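7 Setting up the simulated home cell

This section covers first start of the simulated home cell on an Enside controller with the Asby mobile arm model. Do these steps in order after installing the controller software (Section 3) and before loading any task file. Allow 20 minutes for the full procedure. The emergency stop for the simulated arm is the on-screen button only; the pendant stop is not connected to the simulator.

7.1 Before you start

1. Close every other program that uses the graphics card.
2. Check that the license dongle is in a rear USB port. Front ports drop out on some Plornberg workstations.
3. Open the controller console and log in as "setup". The "operator" login cannot save camera settings.
4. Type: cell check
5. Wait for the line "cell ready". If "cell partial" comes up, go to 7.5.

NOTE: Cell files made with release 19 or earlier must be converted first. Run the converter on a copy. It overwrites the source file without a prompt.

7.2 Placing the base

1. In the Scene menu, choose Load Home.
2. Set the base to the start pose in the cell file. Do not drag it by hand.
3. Turn on the camera stream and let it run for a few seconds.
4. Compare the base heading in the status bar with the heading in the cell file. The two must match to the first decimal. 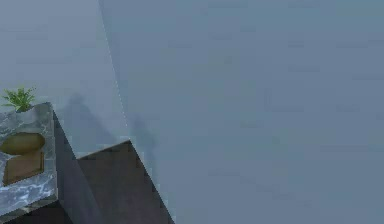

5. If the heading is off, choose Reset Base and repeat from step 2. A second reset in a row clears the joint offsets, so write them down first.
6. Save the pose under a new name. The name "default" is reserved.

CAUTION: Do not move the base while the arm is unfolding. The collision check is off during the unfold, and the arm can end up inside a wall or a cabinet. The only way out is a full reload.

7.3 Checking the floor map

1. Fold the arm to the travel pose.
2. Choose Map, then Rebuild. The rebuild stops if the base is driven, so leave the joystick alone.
3. When the progress bar closes, open the map next to the camera stream.
4. Set the safety margin. The factory value is 253 mm and suits the standard Asby base. Enter a larger value if the wide base is selected. 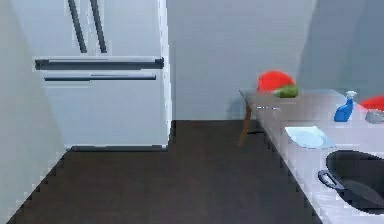 The floor map is built from collision shapes and takes no account of color or texture. For that reason it must be checked by eye at least once per scene. Start with the large fixed items. In the kitchen, the open brown floor between the refrigerator and the counter should be marked free on the map, and the wooden leg under the far end of the counter should be marked blocked. Thin supports of this kind are the first thing to go missing when the grid is too coarse. If one is missing, halve the grid size and rebuild. Loose items on worktops belong to the object list and do not appear on the floor map.

NOTE: Stepped edges where the floor meets a wall come from the stream resolution. They have no effect on the map.

7.4 Checking the gripper and wrist

1. Drive the base to an open area, clear of furniture on all sides.
2. Type: grip home
3. Open and close the gripper fully three times at low speed. Watch the current readout. It should return to the same resting value each time.
4. Choose Tools, then Marker, and read the marker offset.
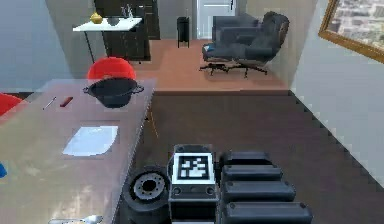 5. Compare the offset with the value on the tool sheet. If they differ, enter the tool sheet value and restart the camera stream.
6. Run the wrist sweep. It takes around 19 seconds. Do not open other menus until it ends.
7. Save the tool settings. Settings not saved here are lost when the scene is closed.

CAUTION: The Sakamoto wrist model uses the opposite sign for roll. Set Roll Sign to "inverted" before the first sweep, or the sweep will stop at the joint limit.

7.5 If the check reports "cell partial"

Type "cell list" and look for entries marked with a dash. A dash in the scene group means a missing file; reinstall the scene pack. A dash in the camera group means the stream port is in use; close the other program and repeat 7.1 from step 4. For a dash in the tool group, load the tool file again from the original download.

Procedure checked by: Blandine Rey
Changes to this section: Hugo Royer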